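Home | Guides | Desk Tidying | FAQ | Contact

Your desk tidying questions, answered
By the Grusham Desk Club
June 2021
Share 15 | Comments 2

We put up our first guide to clearing a desk in April and the questions have been pouring in ever since (872 messages, which is wonderful, please keep them coming!). We've read every one. The ones that come up most are gathered on this page, and the answers are what we do ourselves at our sessions in Grusham and, once a month, over at the Barkik reading rooms.

Where on earth do I start?

With the pens. Always the pens! They're small, they roll about, and most of us own far more than we use. Gather up every one you can find, including the ones down the side of the chair and in your coat pockets, and try each of them on scrap paper. Anything that scratches or skips goes. You'll be done before the kettle has boiled and the desk will already look different, and that little lift carries you on to the next job.

Do I have to take everything off the desk first?

You don't have to, and if the desk is very full we'd say don't. Work in patches. Clear a space the size of a tea tray, sort what was in it, then move along. People who tip the whole lot on to the floor tend to run out of steam and end up with a messy floor as well.

What sort of pen pot is best?

Oh, we could talk about this all day. A wire mesh cup is our favourite for a working desk. It's light, dust falls through or shakes out, and you can see what has sunk to the bottom. China mugs are lovely but heavy, and small things vanish in them for years. Whatever you choose, don't cram it. A pot with a few markers in it gets used. A packed one gets ignored, and you find yourself buying new pens because you can't get at the old ones.

How should I store whiteboard markers? Mine always dry out.

The cap is the main thing. Push it on until it clicks, every time, even if you're only stopping to answer the door. After that, lying flat is the kindest way to keep them. If you prefer them standing in a cup, go cap end down so the ink stays near the tip. We do see plenty of them stood any old way, and for a marker that's used every day it makes very little difference.
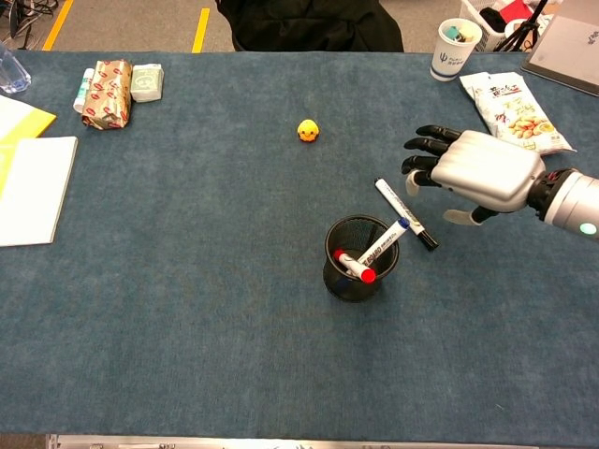 It helps to keep one colour out for everyday use and let the others live in the pot. Black does nearly everything, with blue and red for when you want something to stand out. If a marker has gone faint, try leaving it cap down overnight before you give up on it. Two of our oldest blues came back to life that way and we were absurdly pleased.

Is a cloth on the desk a good idea?

We love a cloth! Felt is our pick. Pens don't skid off it, it's quiet, and a dark plain colour makes small things easy to spot, so you notice the stray paper clip before it goes up the hoover. The drawback is fluff. Go over it with a lint roller now and then, and don't write on a single sheet of paper on top of it or your pen will go straight through. Rest on a notebook.

Can I keep ornaments out?

Please do. A desk with nothing cheerful on it is a sad place to sit. A yellow chick, a shell, a tiny cactus, whatever makes you smile. Our only suggestion is to give it some room, because a little thing looks much better on its own than wedged behind the stapler. One or two at a time, and swap them when you fancy a change.

What about the odds and ends: glue sticks, tissues, a present I still need to post?

Put them together along the back, where your hands don't need to be. We call this the shelf even when there's no shelf. Glue, tissues, anything wrapped and waiting to go out, all in one row. The row shouldn't get any deeper than that. Once things start queuing in front of it, some of them need to go in a drawer or get posted.

And notebooks?

Stack them at one side, biggest at the bottom, with the one you're using on top. If you write right-handed, the left side usually suits. Berhe Street library has a lovely leaflet on labelling spines if you've got lots of them on the go.

Is it safe to have a drink on the desk?

A bottle with a proper lid, yes, in a far corner away from the paper. Open mugs get a side table of their own at our house after what happened to the Ornulitz scrapbook.

How long will it stay tidy?

Until teatime, some days! We reset ours in the evening. Caps on, pens in the pot, notebooks squared up, and then leave it alone. Our record so far is 15 evenings in a row.

Do you do school visits?

We'd love to. Drop us a line through the contact page and tell us how many desks.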